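Washing a Cotton Blanket Without Shrinking It

Check the care label first. If it gives a maximum temperature, stay under it. Older Tendden blankets have no label; treat them as cold wash only.

Shake the blanket outside and look for loose threads. Trim them, don't pull. Treat stains with a little liquid detergent and leave for 11 minutes.

Load the blanket alone, spread evenly around the drum. A queen size needs a washer with room to spare. If you have to push it down to close the lid, use a laundromat machine.

Settings:
Water: cold
Cycle: gentle
Spin: 600 rpm
Detergent: half the usual dose
Fabric softener: none

Run a second rinse if the water still looks cloudy. Dry on low heat and stop every 20 minutes or so to turn the blanket over. Take it out while the hems are still slightly damp.
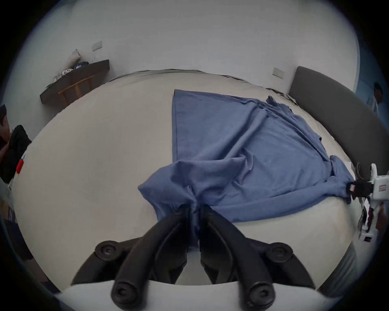 Finish drying flat, on a bed or a clean floor. Square up the corners by hand and pull the long sides until they run parallel. Leave it overnight before folding. Thick hems dry last, so check those before the blanket goes into a closet.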